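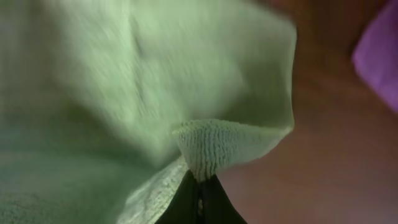 2. Did the postcards work?

Our group was asked to assess a tourism campaign and suggest improvements. We chose Rarkine, a small harbour town whose council had paid an agency, Prinum, to attract weekend visitors with free postcards. The cards went to cafés in the nearest city, and each carried a code for money off the ferry.

According to the council's own summary, 2525 cards were printed and 1206 were picked up. The summary calls this "strong engagement". The ferry company, Jaidee, counted 30 codes used by the end of June, a figure that appears in an appendix, in smaller type.

We would not blame the cards entirely. The slogan was "Rarkine: Closer Than You Remember", which is a puzzling thing to say to people who have never been. The code also had to be typed into a page that did not open on two of our four phones. On the other two it asked for a postcode and then for patience.

2.1 What visitors told us

We spent an afternoon at the ferry landing with a short questionnaire. Most people had come to see relatives or eat at Rumis, the fish restaurant by the slipway, which does no advertising and had a queue. One couple had kept a postcard – they were using it as a bookmark and had not turned it over.

2.2 Limits of the survey

Our sample was small and it rained after three o'clock, so late arrivals are poorly represented. We also left out anyone who was running. A second visit in August would help, and our budget would stretch to it if we took the slow boat.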